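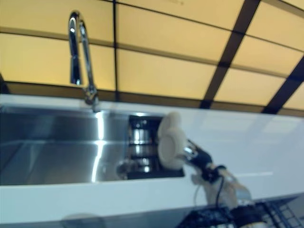 Gripper at the sink, white benchtop

Can robots do the washing up yet?
Posted 6/30/25 in Home & Appliances

Two kids, night shifts, sick of dishes. Happy to save up if theres something real. Is any of it worth waiting for or do I just get a second dishwasher drawer?

stalcombe_mum

Phong Kim
Not yet imo. Picking up one cup on a clear bench, fine. A sink full of greasy pans and cutlery, no. Shiny steel is hard for cameras and water gets into joints. Hands are getting better though, seperate fingers and all, so maybe wiping benches first. I'd look again in September, not before. Get the drawer.

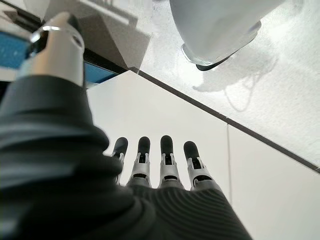

Metal fingers, black tips, covered wrist

cullolar64
nah. My brother in law's factory has arms loading trays all day, same tray same spot. Put the tray 2 cm over and it stops. Kitchens are never the same spot

Vusden Dave
Got a robot vac for $773 and it eats socks. Wouldn't trust one with my good glasses. Get the kids onto a roster, mine started at 6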